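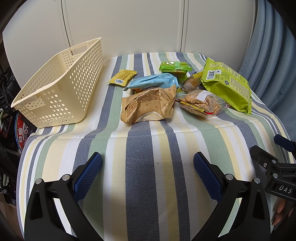
Changing the pads on the hand-held gripper

14th March

The gripper had done 200 runs on the old pads, so both came off this morning. These are my notes on the job, mostly so that I do it in the same order next time.

The tool is simple. Two curved black fingers, each with a triangular cutout, and a blue pad with a crosshatched face at each tip. The cutout lets the finger give a little when it closes on something. The pad does the holding. When a grip starts to go wrong it is nearly always the pad, and I should have looked there first in October instead of spending an evening on the linkage.

Signs of wear, in the order I tend to notice them: crimped bags slide out by the seal end, small wrappers turn in the grip, and the diagonal lines on the pad face go shiny. Once they are shiny, cleaning buys a day at most. I clean with warm water, a drop of washing-up liquid and an old toothbrush. Alcohol left the last set slightly tacky and they picked up fluff from the tablecloth.

To change a pad, open the fingers fully and lock the grip. Take out the screw at the base of the pad and put it in a lid. The pad lifts away from the tip. Wipe the seat, fit the new pad, start the screw by hand, then nip it up. The fingers are plastic and the thread is cut straight into them, so a long driver is a bad idea. I stripped one that way and had to print a new finger.

The pads must meet square. I close them on a strip of paper and pull from each side. If the paper comes away easily on one side, slacken that screw, push the pad over and try again. The left one took three goes today.

The replacement pads are the Furnel ones. I tried a set from Arar last year, which were softer and gripped film very well but tore at the corners after 81 runs. Boonyarit lists a harder version that I have not bought.

After fitting, I do 10 closes on nothing and check the screws, then go to the table. The test set is snack packets and the plastic basket on the striped cloth. Packets are awkward in useful ways: the pillow bags squash, the clear bag of round biscuits shifts its weight, and the large green one flops over whatever is next to it. Each goes into the basket and comes out again.

The log lives in the Hutotness folder with the rest. New line started at zero, pads due again at 200. The screw on the outer edge of the right finger wants watching, as it had backed off by half a turn when I checked it.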